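Walk-round, game café and back workshop, Achterberg building
21 November 2023
Sheet 3, with comments. Tick means fine. Cross means fix it. A dash means I looked and would like it noted that I looked.

## Doors and ways out

- [x] Front door opens fully, from inside, without a key.
- [ ] Back door opens fully. It opens most of the way, then meets the recycling. Move the recycling. It was also written up in January, in my handwriting, with an exclamation point I now regret.
- [x] Exit signs lit.
- [ ] Hall clear. One bike, one folded stroller, one tower of chairs. The chairs have a home in the side room and seem to dislike it.
- [-] Stair treads. The fourth one up creaks but doesn't move. I stood on it for a while and felt watched.

## Tables and playing areas

- [x] Tabletops free of splinters and raised edges. Ran a cloth over each one and the cloth came back in one piece.
- [x] Table legs tight. The wobble at the window table is the floor. Please stop folding menus under it, as we are running out of menus.
- [ ] Small pieces picked up at closing. Dice go back in the tub, all of them, including the ones under the bench. A die on a dark floor is a roller skate for one foot. They are also the right size to go into a toddler, and we do let toddlers in before six.

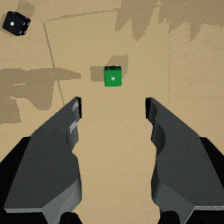
- [ ] Choking hazard card on the family shelf. It fell behind the shelf. It is keeping the wall very safe.
- [x] High chairs: straps, buckles, trays. All present. One tray sticky beyond the power of our usual spray; soak it overnight.
- [-] Candles. We agreed on battery ones. I found a book of matches in the candle drawer and have taken it away with me.

## Kitchen

- [x] Fire blanket on its hook, tabs hanging down where a hand can find them.
- [ ] Extinguisher by the fryer. Gauge in the green, tag out of date. Savisura has the service contract, so call them and quote job number 1039. If they say 1363, that's the old number, and you will be on hold until you forget why you called.
- [x] Fridge at the right temperature on both readings.
- [ ] Knife rack. Two knives in the rack, the others in the sink under suds, which is how people meet knives by surprise.
- [x] First aid box stocked. Blue bandages topped up. Somebody has been using the burn gel as hand cream, going by the smell of everybody.
- [ ] Floor mat by the dishwasher. Curled at one corner. Flatten or replace. Turning it around just moves the curl to where the cook walks, and yes, that has been tried.

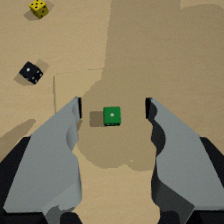

- [ ] Grease filter cleaned and signed for. It is signed for.
- [x] Gas shutoff reachable. It wasn't last time, owing to flour.

## Electrical

- [x] Breaker panel labeled. "Lights (most)" is at least truthful.
- [ ] Extension cords. The Woltholm heater is still running off a power strip, and that strip is running off another one. Heater goes straight into the wall or goes home.
- [x] Outlet covers on in the family corner.
- [ ] Lamp over the rules shelf. Flickers. Regulars call it atmosphere. It's a loose fitting, and I've turned it off at the switch with tape over it. The tape is part of the safety system, so leave it alone.
- [-] Smoke alarms. Pressed every test button with the broom handle. All sounded, and one customer left without finishing a scone.

## Back workshop

- [x] Benches clear enough to work on.
- [ ] Glue and thinner lids on. The big Vandska tin had a coaster for a lid. Lovely coaster. Wrong job.
- [x] Rags in the metal bin, lid shut.
- [ ] Cutting mats stored flat. They warp if they're left leaning near the radiator, and then the blade skates. Blades get snapped off into the jar, never the trash bag. I have carried that bag out and I have the trousers to prove it.
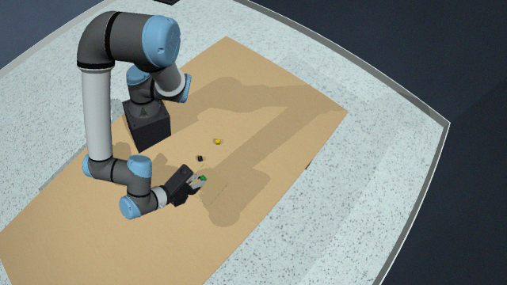 - [ ] Goggles. We own 11 pairs. Nearly every one is scratched to the point of fog. Buy new ones before the next miniatures night and throw the old ones out, all the way out, past the "might come in useful" box.
- [x] Eyewash bottle sealed and in date.
- [ ] Step stool. One rubber foot missing. Not to be used until there's a new foot. It's in my car, in case anyone was planning to be brave.

## To fix first

1. Recycling away from the back door, today.
2. Heater off the power strips, today.
3. Call Savisura about the extinguisher tag.
4. Card back on the family shelf, screwed on this time.
5. Goggles and stool foot on the same order, to save postage.

Everything else can wait for the next round, though the chairs really could go home tonight. Initial each line when it's done and leave the sheet on the clipboard by the till. The pen is on a string now.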